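Quiet Days Between the Holidays

Sunday, December 29, 2024
By Adi Govindasamy

Every year I wait for this week, and every year I don't know what to do with it.
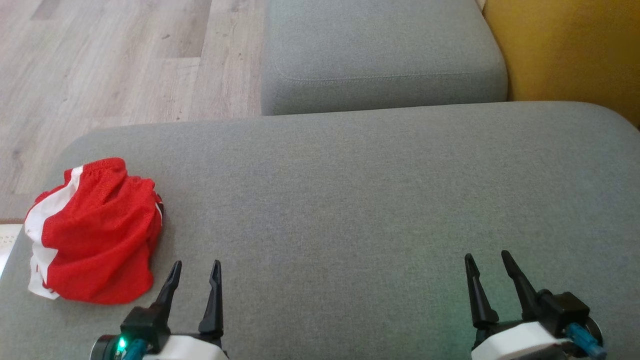
Hafiz Krishnan thinks I should stop making plans for it. He told me on the phone that a free week with a list is only a work week without salary, and I had no good answer.

My list this year had 4 things. I wanted to finish a novel of 905 pages, walk to Mulby, write to my aunt, and clean the kitchen shelf. Until today I have read 300 pages and written one half of the letter. The rest of the time I was on the sofa - sleeping, mostly, or listening to the rain.

In Astbridge the shops open late now and the bus comes when it wants. I like this more than I expected. In January I will again complain that the days are too short.

Maybe tomorrow I walk to Mulby, if the rain stops.

Comments

Yule: Same here, my list is still on the fridge.

Hafiz Krishnan: Finish the letter first!

Contact | © 2024 Adi Govindasamy | Back to top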